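Sinska Hand-Held Gripper
Sold singly or in pairs, from our Brendham shop

Hi, I'm Iraklis Stamatopoulos, and I put these kits together and answer the emails about them. Most people who write to me are trying to fill in a budget line before they've picked a robot arm (totally normal!), so I've set this page up the way I'd plan a purchase myself. Start with the gripper and one set of marker cubes, get some hours on it with the household stuff you care about, and then decide how many more you want.

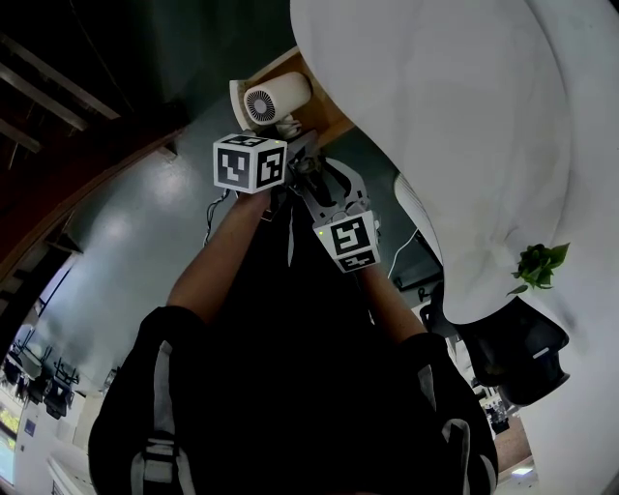
What it costs
Gripper, single: $415
Marker cube set: $193
Cable and spares kit (Nistex): $235
Lead time: nine working days. Orders in by Wednesday noon go into that week's batch.

The spares kit is the one people cross off first, and I get it, but please leave it in if more than one person will be using the gripper. I'd also put some money aside for cable clips and sleeves, which we don't stock.

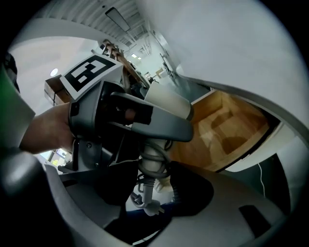

Budgeting for two grippers is a bit different from doubling the price of one, as a pair can share a spares kit. Ask me for a pair quote and I'll take the second kit off. Do plan your cable runs early, though! With coils of gray and white cable hanging below the body like that, you want to know where the slack goes before you order lengths. The square marker sits just above your knuckles, too, so if your team wears bulky gloves, tell me and we'll talk about the Rolland raised mount.
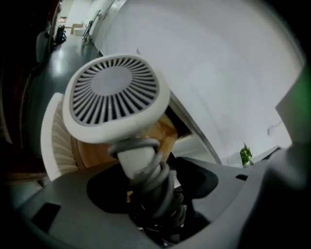
Sinska gripper with a hair dryer, cord coiled around the handle.

Need a written quote for purchasing? Send me the quantity, the delivery address and the name that goes on the invoice. We're closed for two weeks in August, so get those orders in early.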